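Workshop notebook, bench 2
September 4, 2020

Carried on with the Hustance mantel clock. Trevor Grewal dropped it off before the lockdown and has been patient about it. Movement is a plain eight-day with strike, brass plates, nothing unusual in the layout. Complaint on the ticket: stops after a day or two, strikes the wrong hour.

Let the mainsprings down first. Going side came down smoothly. Strike side grabbed and let go twice on the way, so I took it slowly with the large let-down key and kept a glove on. Both barrels off. Strike mainspring is set (took it out and it barely opened past the width of my hand) and there is old grease in there gone the colour of treacle. Going spring is better. I would reuse it if it were my own clock, but the job has been quoted with two new springs so it gets two new springs.

Ordered from McKinnon last week, not here yet. Their website says in stock. Will ring on Monday if nothing has come.

Plates apart after tea. Photographed every stage for the strike side, front and back, and put the screws in the tray by position. Pivots checked with the loupe:

Centre arbor: fine front and back.
Third wheel: rear pivot scored, needs burnishing. Front good.
Escape wheel: front pivot good, rear slightly tapered.
Strike second wheel: bad at the rear. The hole has gone oval towards the fly side and I can rock the arbor with a fingertip.
Warning wheel: fine.
Fly: dirty, otherwise fine.

So two bushes certain, strike second wheel rear and third wheel rear, and I will look again at the escape wheel once it is clean. There is an earlier repair on the back plate where someone has punched round the third wheel hole to close it up. Four punch marks, quite deep. They can't be removed without making it worse. The bush will cover part of them.

Into the Foltis cleaner at 40 degrees for 13 minutes, then rinse, second rinse, dryer. I had been giving brass longer than that and getting a dull pink look on the plates. The shorter time leaves a bit of black in the corners which comes out with pegwood. I prefer that. Solution is getting tired and should be changed before the next movement goes in. Note for whoever does it: the old stuff goes in the labelled drum by the back door, not down the sink.

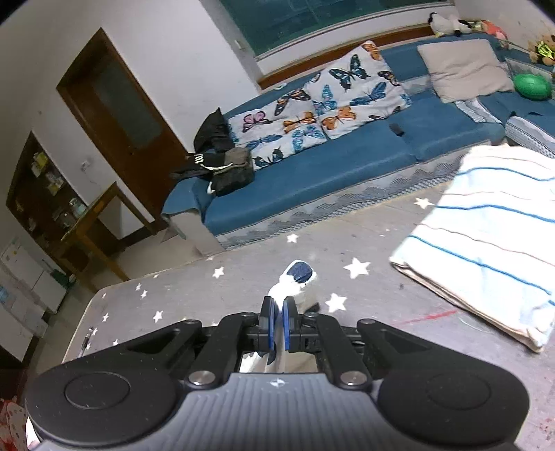

Burnished the third wheel pivot on the Dralard lathe. Took longer than I wanted as the collet was not holding true. Cleaned the collet, cleaned the seat, tried again, still a wobble. Swapped to the next one in the set and it ran straight. The first collet has a burr on one of the jaws. I have put it in the envelope marked "look at", along with the other things we have been going to look at.

Finished the pivot with the flat burnisher and oil. Good polish. It has come down very slightly in diameter, so the bush will need broaching to suit and not opened straight to the standard size.

Bushing. Did the strike second wheel first. The difficulty with an oval hole is finding where the centre used to be. I filed the unworn side back by the same amount as the wear, checked it against the depth with the neighbouring wheel, and only then went in with the reamer. Pressed the bush from the inside, flush, and broached from the inside out until the arbor dropped in and leaned a little all round. End shake is good. Third wheel bush went the same way and was quicker.

Tried the strike train between the plates on its own with no springs. Spins freely and runs back a touch when it stops, so I am happy with it. Going train also free. Escape wheel rear hole is acceptable after cleaning and I am leaving it.

On the wrong hour: this is a countwheel strike, so it can get out of step with the hands if anyone moves them past the hour without waiting. I have seen no fault in the countwheel or the detent. The locking slots are clean and square. My guess is that the strike was running slow on the tired spring, someone moved the hands on before it had finished, and it has been out ever since. Will write a short note to go back with the clock on how to bring it round.

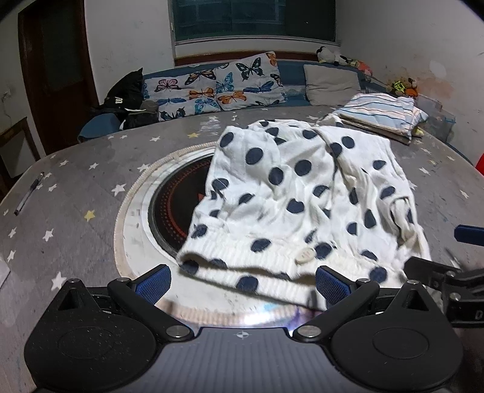
Pallets. Light wear tracks on both faces. There is room on the arbor to shift the anchor sideways so the escape wheel runs on fresh steel, so I have done that in place of stoning them. Moved it towards the back plate. Checked it clears.

Suspension spring has a kink near the top block. Replaced from the drawer. That was the last of that size, so they need to go on the list.

Case: nothing structural. One of the back feet is loose and has been glued before with something yellow and brittle. Scraped it off and reglued with hide glue, clamped lightly with a bit of cork under the jaw. Left overnight. The glass is sound. The bezel hinge pin is a cut-down dressmaking pin and works perfectly well, so it stays.

Parts used today: two bushes, one suspension spring, new taper pins throughout.
Price for the job stands as quoted, plus £50 agreed on the phone for the bushing.

To do:
Ring McKinnon about the springs.
Change the cleaning solution.
Fit springs, oil, put in beat, run on the test stand for a full wind at least.
Order suspension springs.
Dial still to be wiped down, dry cloth only. The numerals are already lifting at the VII.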